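Charmaine Motaung répare des portes et des fenêtres en bois depuis treize ans. Son atelier, Zandier, reçoit surtout des propriétaires qui se plaignent des courants d'air. Nous lui avons demandé par où commencer avant l'hiver.

« Par les joints, répond-elle. Les gens veulent changer tout le vitrage alors qu'un joint écrasé se remplace en une matinée. » Elle passe la main le long du dormant, puis vérifie le réglage des paumelles. Sur les portes qui donnent dehors, elle regarde aussi le seuil.

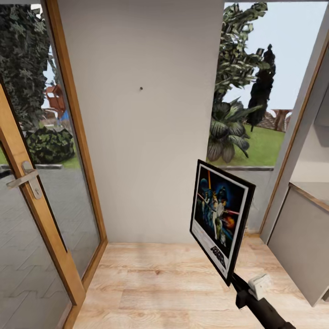
Porte vitrée à cadre de bois clair, côté terrasse.

Le bois demande un entretien régulier. Charmaine Motaung conseille une couche de lasure tous les sept ans à l'abri, plus souvent en plein sud. « Au mois d'août, on peut travailler fenêtres ouvertes. En novembre, le produit sèche mal et le client a froid. »

Côté prix, elle compte 80 euros pour une porte simple, fournitures comprises — le déplacement est en plus.
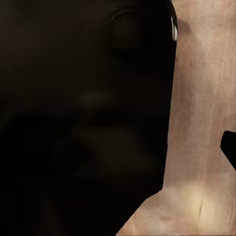
Sa collègue Reshma Lekota s'occupe des serrures. Elle déconseille l'huile de cuisine, qu'elle retrouve encore dans beaucoup de mécanismes. « Ça colle la poussière. Un peu de graphite suffit. » Pour une poignée qui retombe, elle démonte d'abord la plaque et contrôle le ressort. La pièce se commande en général sous une semaine.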